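Blog > Everyday stuff > Cups and lids

Do we really need the lid?

November 21, 2024, by the Pudolwood Diarist

I keep being told that a paper cup with a lid is a solved problem. I have my doubts. Last week I bought a sleeve of cups and a sleeve of lids from Galtum, the catering place past the roundabout, for a craft afternoon at ours, and came home with 16 of each and a strong feeling that I'd been sold half of it for nothing.

The idea was simple enough. Everyone gets a hot drink, everyone gets a lid, no tea on the paper. The woman at the counter was very sure about it. She was also very sure that one size of lid fits all their cups, which I have heard before, in other shops, about other lids.

By the time I'd put things out, the table was the usual mess of folders, bags and bits. 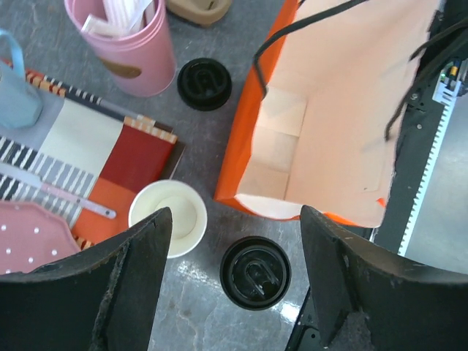
One cup, two lids, and a ruler where the spoons ought to be.

The black lids do look smart, I'll give them that. They have a raised rim and a little arched opening to drink through. But look at how much room they take up once they're lying about. A stack of cups is tidy. Lids wander. I found one under a folder the next morning.

As for spills, I counted, as I was curious. Out of 14 drinks, 9 people took the lid off within minutes, most of them to let the tea cool or to dunk a biscuit. So the lid went on, came off and sat on the table leaving a ring, and the ring was the thing I'd paid to avoid.

My sister-in-law swears by the ones from Nimus, which click. Perhaps they do. I've had lids that click and still dribble down your wrist at the seam, and I'm not buying another sleeve to find out.

What did earn its place was the pink pot at the back. A tall pot for the papery odds and ends costs next to nothing and keeps them upright, and it doesn't need to fit anything.

Next time it's mugs, and people can mind their elbows. I'll keep the leftover lids for the car — though I said that in April about the last lot, and they're still in the cupboard.

Recent posts
Obeidat tea towels, six months on
Is a bigger shopping bag a better one?
The 4,000 paper clips I didn't order
Folders: pretty or useful?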